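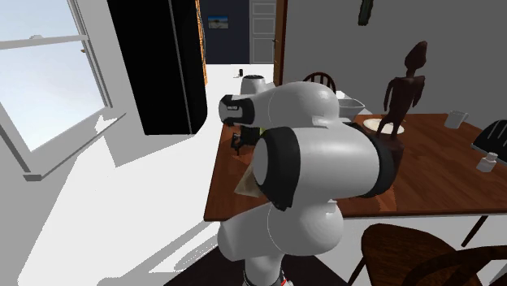
3 min read

The Lilau build is on schedule for the July demonstration, with one purchase still open and one problem I want to flag before the next payment is released. Since the last report most of the work has been in simulation, while the real arm's base plate was being remade. The test room is a dining room with a long wooden table and chairs close in on several sides, and that is the layout we are planning against. A tall carved figurine standing on a white plate is the hardest item on the table for us, as the upper link has to reach toward the back of the room without sweeping across it. The grey bowl behind it and the mug farther right are easier.

Spending to date is $1,544 of the $1,745 granted. The largest item was the replacement base plate, cut at the Flundcombe workshop after the first one flexed under load. The remaining money is set aside for a second power supply and a proper emergency stop. I have a quote from Tondico for both and will order once you confirm that the line can be moved from "materials" to "safety equipment."

Motion planning. The planner now finds a path to the table from all 7 of the start poses we agreed on. Three of those paths are slow, and one takes the elbow closer to a chair back than I would accept in the shop. Hugo Cabello has rewritten the joint limits file and we will run the full set again this week.

Gripping. Thin material is still the weak point. The grip model treats a sheet as rigid, so results with it should not be counted as progress yet. Rigid items are fine for the demonstration — I suggest we keep to those and move sheet handling to the next phase.

Hardware. The Aranda controller board has been bench tested and talks to all the joints. The base plate is drilled but not yet bolted to the bench. The workshop has asked us to keep the bench clear on class nights, so the arm has to come off its mount each time. That costs us most of an hour per session, and I have asked for a fixed corner instead.

Needed from you: approval of the budget move, and a decision on dropping sheet handling from the July demonstration. The wiring diagram and the updated parts list are in the shared folder. Receipts are there too, except the one for the base plate, which I will add when the workshop sends it.

9 May 2023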